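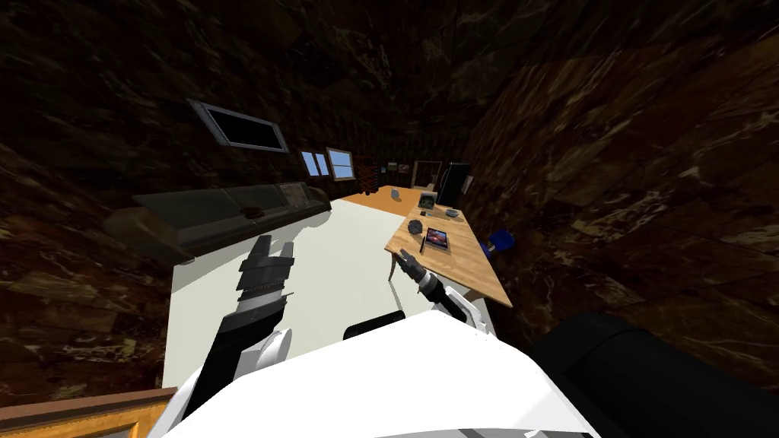
Section 5. Setting the Bearings on the Wallner Footbridge Kit

Read this section all the way through before anyone picks up a wrench. The Plirkulville crew read it afterward, over lunch, and then spent February taking the east end apart.

You will need the bearing box, the shim packet, a torque wrench, a long level and a second person who is willing to be told they are wrong.

1. Check that both abutments have cured for the time shown on your concrete ticket. Looking hard is a popular test but has no standing with the inspector.

2. Sweep the bearing seats. Grit under a pad will not crush flat, whatever the foreman says.

3. Lay out the four pads. The fixed pads are marked F and go at the uphill end. The sliding pads are marked S and go at the other one.

4. Set the level across each pair of seats. If they differ by more than 5 mm, stop and see Section 7, which is about grinding and regret.

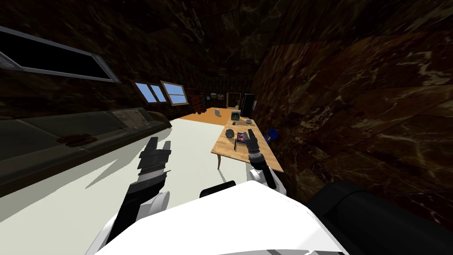 Renov Small Bridges Team, Field Guides

5. Shim the low seat. Use the fewest shims that do the job. A stack of nine thin ones is a deck of cards.

6. Lower the span until it hangs just clear of the pads. Line up the pins by moving the span with tag lines. Do not line up the pins with your fingers.

CAUTION: The standard span weighs 4,000 pounds before decking. Keep everyone out from under it, including the person who only wants to check one thing.

7. Set the span down, uphill end first. Start all the anchor nuts by hand.

8. Tighten the nuts on the F pads to the value on the bearing plate. On the S pads, snug the nuts, then back each one off half a turn. The bridge has to move a little in warm weather. A bridge that can't will find something else to push on, usually your abutment.

NOTE: Milico anchor sets ship with a second washer. It goes under the nut. It is not a spare, and it is not a key ring.

9. Mark every nut and bolt end with a paint line. Come back after the first 500 crossings, or after one marching band, and see whether the lines still match.

Record your shim counts on the sheet in the back pocket of the binder. The next crew will want them and will not be able to reach you.

Revised Sep 10, 2026

Comments (3)

gravelroad_bob: Step 8 should be in red. We torqued all four ends tight and had a crack in the backwall by July.

tinspan: What if the seats are off by exactly 5?

lowwater: Then you follow step 5 and feel lucky. Ours was off by an inch and Section 7 is every bit as cheerful as it sounds.

We use cookies to remember which section you were reading. Accept | Manage settings

© Renov Small Bridges | Contact us | Back to top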